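Recording Demonstrations for a Bowl Task, Step by Step

Written by Marek Tichý, 20 Oct 2018

In this tutorial I explain how we record demonstrations at Mellora, so that a learning system can copy them later. The task is simple: the arm takes hold of a bowl and moves it to another place on the table. I assume that your arm is already calibrated and that you can guide it by hand or with a controller.

What you need

An arm with a gripper and a wrist camera, one bowl, a table with free space, and a computer with the Skalemel recorder installed. Please use version 2 of the recorder. The older one does not save the gripper opening together with the video, and we lost all our work from May in this way.

Step 1. Fix the light

Close the blinds and use only the lamps. Sunlight moves during the day, and the model can learn the shadow instead of the bowl.

Step 2. Choose the start positions

Mark 11 start positions for the bowl with a soft pencil. Do not use colored tape, it is visible for the camera. Go through the positions in mixed order. When you finish all of them, begin again with a new order.

Step 3. Record one episode

Move the arm to the home pose and open the gripper. Press Start and wait one second. Then approach the rim from above, slowly but without stopping. One finger should go inside the bowl and the other should stay outside. Close, lift, carry, put down, open. Go back to the home pose and press Stop. A good episode takes up to 30 seconds.

If you hesitate for a long time above the bowl, delete the episode and make it again. The learning system does not know that you were thinking, it will only learn to wait.

Step 4. Write the label

Give each episode one short sentence, for example "move the bowl to the left side". My colleague Zuweira Atinga keeps a list of allowed sentences, and I recommend that you make a similar list before you start. We had "bowl", "dish" and "cup" for the same object, and it took a whole afternoon to repair.

Step 5. Check the wrist view

Open the episode and look at the moment when the finger goes over the rim. The rim and the finger must be both visible and sharp.

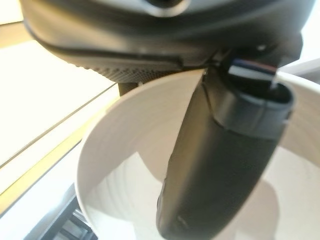

How many episodes should I record before the first training?

Start with 40 good ones for a single bowl. Train, watch where the arm fails, and record the next episodes mostly in these places.

Step 6. Save and copy

Export the session and copy the folder to a second disk the same day. Write the name of the operator in the notes file, and also which bowl was used.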